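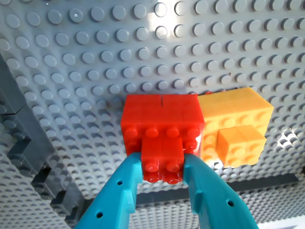
Figure 2. Two red bricks side by side on a light gray LEGO baseplate.

Articles > Early Mathematics > Open Access

4.2 Choice of materials and the area task

The area task was given in the second session, after all children had finished the counting screen. Its purpose was to find out whether children treat a rectangle as rows of equal units or as a collection of separate squares to be counted one at a time. Earlier work with paper grids has tended to mix these two things together. A child who points to every square and a child who counts one row and then adds can both arrive at the right answer, and the answer sheet does not show the difference.

Studded plates and bricks (Figure 2) were used alongside printed grids. A brick covers several studs at once, so the child has to decide what the unit is before measuring anything. In the pilot at Stellville, held in August, children often changed units partway through a problem. They would start by counting bricks, reach a gap, and finish by counting studs, then report the two numbers added together. We scored these as unit errors and kept them apart from plain counting slips.

The main sample was 29 children from the Stellville school and 16 from Fitzsimmons. All were in second grade. Each child worked alone with one adult at a small table outside the classroom. The adult read each problem from a card and did not comment on the answer. Children could touch and move the bricks but were not given a pencil, as pilot children with pencils tended to write down a number early and defend it.

Problems were given in a fixed order, from a single row to a rectangle with one corner missing. The last problem asked how many studs a 10 by 10 square would have, with only the first row and first column laid out. A response of 100 was scored as correct however it was reached. The strategy was coded separately from the session notes, using the scheme set out by Ataberk Oral in the Batby workbook and revised by our group in March 2023. The revision split "skip counting" into two codes – one for children who kept track of rows on their fingers and one for children who did not keep track in any way we could hear or see.

Teachers at both schools were using the Tirnuvis arithmetic units during the study. These units introduce multiplication as repeated addition and do not cover area until third grade. We therefore did not expect children to know a formula, and mention of "length times width" was noted but given no extra credit. Scores on the printed grids and scores on the bricks are reported separately in the next section.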